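Robinet de cuisine qui goutte, changer la cartouche ou tout le mitigeur ?

Posée par Kausar Paracha – 2 réponses – 2453 vues

Bonjour, mitigeur Vomel posé par l'ancien proprio, donc pas de facture, pas de notice. Il goutte depuis juillet, surtout la nuit. J'ai démonté la manette, vis cachée sous la pastille, ok. Mais la bague en dessous ne bouge pas d'un poil. Vinaigre blanc toute une soirée, rien.

Le plombier de Feninville me demande jusqu'à 26 euros juste pour la cartouche, plus le déplacement. Et d'après lui « autant tout changer ». Mouais.

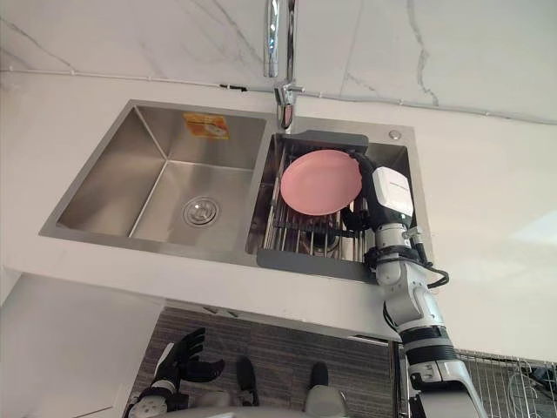
Donc deux questions : est-ce que les cartouches sont standard ou il faut absolument celle de la marque ? Et comment on débloque cette bague sans rayer le chrome ? Eau très calcaire ici, je précise. Merci d'avance

Réponse de Pejman Naseri (acceptée)

Non pas standard. Il y a plusieurs diamètres, faut sortir l'ancienne et la mesurer au pied à coulisse, ou l'emmener au magasin. Regarde aussi l'écartement des ergots en dessous, c'est là que tout le monde se plante.

Pour la bague : coupe l'eau, ouvre le robinet pour vider, chiffon autour et clé à molette bien serrée. Sèche-cheveux 5 min avant si ça résiste. Pas de pince multiprise à nu, tu vas marquer. Dégrippant possible mais rince bien après. Et bouche la bonde avant de démonter, les petites vis ça file vite.

Au remontage nettoie le fond du logement, un grain de calcaire sous le joint et ça regoutte direct. Serre sans forcer.

Réponse de Ilir Stojanović

Meme souci chez moi, j'ai fini par tout remplacer par un Ivberg en promo. Plus simple. Par contre les flexibles étaient trop cours, prévoir des rallonges.

Commentaire de Kausar Paracha : le sèche-cheveux a marché !! Bague sortie, je vais mesurer la cartouche demain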